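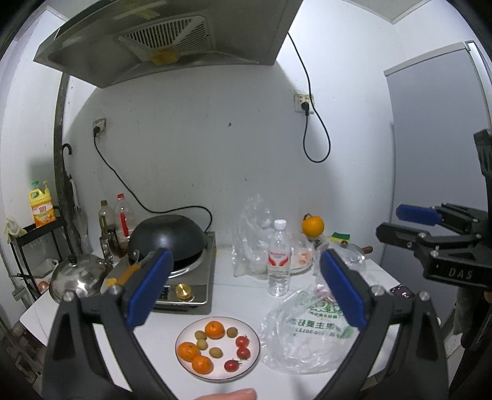

Let the Batter Sit, Please

I have a bone to pick with quick dosa recipes. You know the ones: blend some rice flour with yogurt, add a pinch of baking soda, and breakfast is ready in ten minutes! I've made them. I've eaten them. They're fine, in the way that a cracker is fine when you wanted bread.

A real dosa starts the night before, with rice and urad dal soaking in separate bowls (I throw in a spoonful of fenugreek seeds too, and I will fight for that spoonful). Then you grind it, mix it with your hand, and leave it alone. In my kitchen in April that means going to bed and forgetting it exists. By morning it smells a little sour and the top is full of bubbles, and I get ridiculously happy every single time.

My friend Priya Lyons says I'm being a snob. She has two kids and a bus to catch, and her Wednesday dosas come out of a box. Fair enough, Priya! I'm not coming for anybody's box. What bugs me is when a recipe uses the same name and swears you won't taste the difference. You will. The sour part is the whole flavor, and baking soda can't fake it.

Besides, the slow way is hardly any work. I spend maybe fifteen minutes on my feet, and the batter keeps in the fridge for days, getting tangier as it goes. Day one is for soft, thick ones with coconut chutney. By day three I'm spreading it thin and crisp, with far too much ghee, and eating the first one standing at the stove.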